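Subject: Re: [newsroom-moves] Bylines column - deadlines, rules, and the Cinddale business

Okar desk wrote:

> Could somebody post the current rules for getting a staff change into the
> Bylines column? We sent in two appointments for our Cinddale bureau in
> August and only one ran. It ran with the old job title. Also, is there
> still a word limit, or has that gone the way of the sub-editors?

The word limit is alive, which is more than can be said for most of the titles that used to ignore it. It is 90 words per move. Your first notice came in at 149, and a good third of that was the new bureau chief's feelings about being humbled and thrilled. We kept the name and the beat.

The old job title was our mistake and is fixed in the web version. The second notice went to the Bosis address, which closed when they merged with Zaidi and which now forwards to a mailbox at the printers. They were very nice about it. 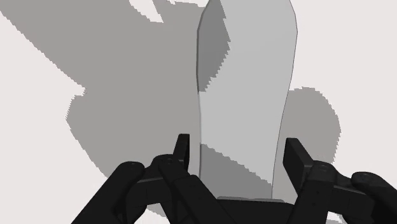
What should a move notice include?
Name, new title, old title, previous employer, the beat, the start month, and a work email that will still work by the time we go out. Say who the person reports to if you like. Leave out the awards.

Headshots are optional. If you send one, send the big file and not the one pasted into a Word document, and put the person's name in the message. We have a folder of smiling reporters in navy jackets and no idea who any of them are.

Steps for sending one in, for the archive and for anyone who was about to ask:

1. Write it in plain text in the body of the message. Attachments get opened last, usually with a sigh.

2. Put MOVE in the subject line, then the outlet, then the surname. "Exciting news!!" goes straight to the spam filter, and I have stopped rescuing it.

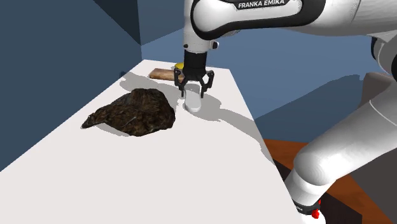

3. Get it to us by noon on the 2nd of the month. Anything after that waits for the next column.

4. Check that the person has told their current editor. We have broken this news to an editor once before - it was a long phone call.

Freelancers going on contract count as moves. So do people coming back from leave to a different desk. Going from "senior reporter" to "senior correspondent" on the same beat does not, however nice the new business cards are.

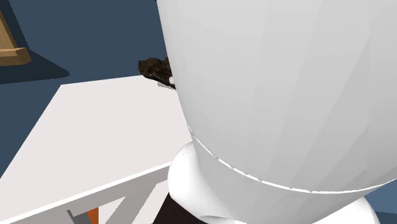
Can a departure run without a new job attached?
Departures run if the person leaving agrees to it in writing, and we print the last day and nothing else. "Pursuing other opportunities" comes out every time.

The column goes to more than 3000 inboxes, so please read your own spelling of your own colleague's name before you hit send. Okar, resend the second one and it will be in the next issue, at 90 words.

- Bylines desk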